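Software Engineer, Motion Planning and Control (Two-Arm Manipulation)
Lachance Institute for Applied Automation, Kusel Laboratory
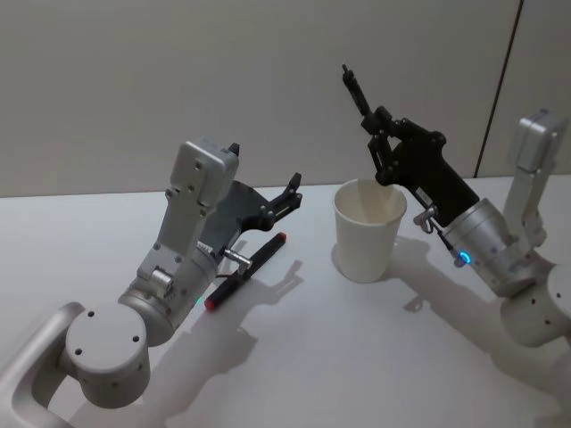 The Lachance Institute invites applications for a full-time Software Engineer to join the Manipulation Software Group at its Kusel Laboratory. The position is funded for 33 months, with the possibility of renewal. The successful candidate will report to Rostyslav Hnatiuk, who leads the group.

About the group

The Manipulation Software Group writes and maintains the software that runs the Institute's two-arm workstations. The group is made up of seven engineers and two technicians. Its work covers low-level control, motion planning, camera-based perception, and the tools that other groups in the Institute use to record, replay and review robot runs. The group does not design hardware, but its members are expected to be comfortable working beside it and to spend part of each week at the stations.

The main product of the group is Encombe, an in-house planning and execution package. Encombe takes a task description and a current estimate of the objects on the table, and returns timed motions for both arms. It is used daily by three research teams in the laboratory and by one partner site in Truston. The present version plans for each arm in turn and then checks the pair of motions for conflicts. This approach is dependable but slow when the arms must share a small area, and the next version will plan for both arms together. Much of the work of this position will be on that version.

Duties

The engineer will be responsible for the following.

Design and write the shared planner for two arms, including collision checking between the arms, the grippers, the table and any object being held.

Maintain the real-time control layer, which is written in C++, and keep its timing within the limits set by the group. The control loop currently runs at 800 Hz.

Work with the perception engineers on how object position estimates, and the uncertainty in those estimates, are passed to the planner. At present the planner treats every estimate as exact and adds a fixed safety margin. The group would like this margin to depend on the object and on the view.

Improve recovery behavior when a grasp fails or an object is found somewhere other than expected. Small, light items such as pens and paper cups account for a large share of the group's open reports in this area.

Extend the replay tool so that a recorded run can be stepped through in simulation alongside the planner's own log.

Review code written by others, write documentation, and take a turn in the support rota for the research teams. The rota is shared equally and does not include nights or weekends.

The position does not carry teaching duties. Supervision of a student intern is possible in the second year if the engineer wishes.

Required qualifications

A bachelor's degree in computer science, robotics, mechanical or electrical engineering, or a related field, or equal experience gained at work.

At least three years of professional software development, with strong C++ and a working knowledge of Python.

Sound knowledge of robot kinematics and of at least one family of motion planning methods. Applicants should be able to discuss where the method works poorly as well as where it works well.

Experience running software on real robot arms. Experience in simulation only will be considered where the rest of the application is strong.

Good written English. Design decisions in the group are made on the basis of short written proposals, and every member is expected to write them.

Desired qualifications

Experience with two-arm systems, force or impedance control, or real-time Linux. Familiarity with trajectory optimization. Experience with automated testing on hardware - the laboratory runs a nightly set of tests on one station, and the upkeep of these tests is shared among the engineers.

Applicants who meet the required qualifications but none of the desired ones are encouraged to apply.

Working conditions

The position is full time at 40 hours per week, based at the Kusel Laboratory. Up to two days per week may be worked from home by agreement with the group leader, except during station moves and partner visits. Travel to the Truston site is expected two or three times a year and is paid for by the Institute.

Salary is set according to the Institute's pay scale for technical staff, step four to step six, depending on experience. Benefits include health coverage, retirement contributions and paid parental leave. Help with moving costs is available for candidates relocating from outside the region. The Institute will support applications for work permits where needed.

All new staff complete a safety course before working at a robot station. The course takes two days and is given during the first week of employment.

How to apply

Applications should be sent as a single PDF file through the Institute's careers page, under Kusel Laboratory, Manipulation Software. The file should contain:

- a cover letter of no more than two pages
- a resume
- a sample of code, or a link to one, with a short note stating which parts are the applicant's own work
- the names and contact details of two references

References will not be contacted before the interview stage, and the applicant will be told in advance.

Review of applications begins on Oct 12, 2022 and will continue until the position is filled. Applications received after that date will be read in order of arrival.

Selection process

Selected applicants will be invited to a first conversation by video with two members of the group. Those who proceed will receive a small planning problem to be solved at home. Applicants have 72 hours to return it, starting at a time of their own choosing, and are asked to spend no more than four hours on the work itself. A partial solution with clear notes is acceptable.

The final stage is a half-day visit to the laboratory, with a discussion of the returned problem, a session at one of the two-arm stations and a meeting with the group. The visit may be held by video where travel is difficult. All applicants who reach this stage will receive written comments on request.

Equal opportunity

The Lachance Institute is an equal opportunity employer. Applications are judged on qualifications and experience alone. Applicants who need adjustments at any stage of the process, including access to the stations, are asked to state this in the cover letter or to contact the personnel office directly.

Questions on the technical content of the position may be addressed to Rostyslav Hnatiuk. Questions on salary, benefits and permits should be addressed to Jaxon Petrenko, Personnel Office, Lachance Institute for Applied Automation.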